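Darkard House

Darkard House is a residential shelter and recovery home for children and teens removed from violent households. It sits on the edge of the town of Derkar, in a former boarding school, and is run by the Cattaneo Trust. Not to be confused with Darkard Hall, a community center in the same town.

History

Founded by Evaristo Carbone, a retired school counselor, who bought the lease with money from the sale of his own home. First residents arrived in August, before the heating was in. Beds for 60 at the start, later 80 after the east wing was rebuilt. The trust took over when Carbone stepped back from daily work - he kept a seat on the board and still taught the evening reading class for years afterward.

A plan to open a second house in Vovton was dropped after neighbors objected to the site. The land was sold and the money went into the aftercare fund.

Program

Children are placed by court order or by a social worker. Emergency placements are taken at night too, without paperwork, which has to follow by the next working day. Each child gets a key worker and a room shared with one other resident. Siblings are kept together where possible. 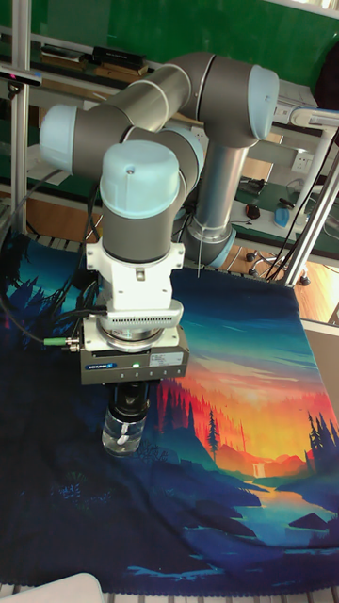

Counseling is in small groups and one on one. Attendance is not forced. Art, music and cooking are offered in the afternoons, and most residents go to the local public schools. Younger ones are taught on site untill a school place comes up.

Legal help is provided through trial - a staff member goes with the child to every hearing. Contact with family members is supervised and only with the childs agreement.

Aftercare

Support goes on after a resident leaves. Help with rent deposits, school fees, job applications. Former residents can come back for meals or counseling at any age. The aftercare list has 200 names on it, 70 of them in college or job training.

Funding

Mostly private donations, plus a yearly county grant. The grant was frozen for a time during a dispute over inspection rules, later restored in full. Accounts are published by the trust.

See also

Foster care in Derkar
Child advocacy
Cattaneo Trust

Page last edited 16/10/2025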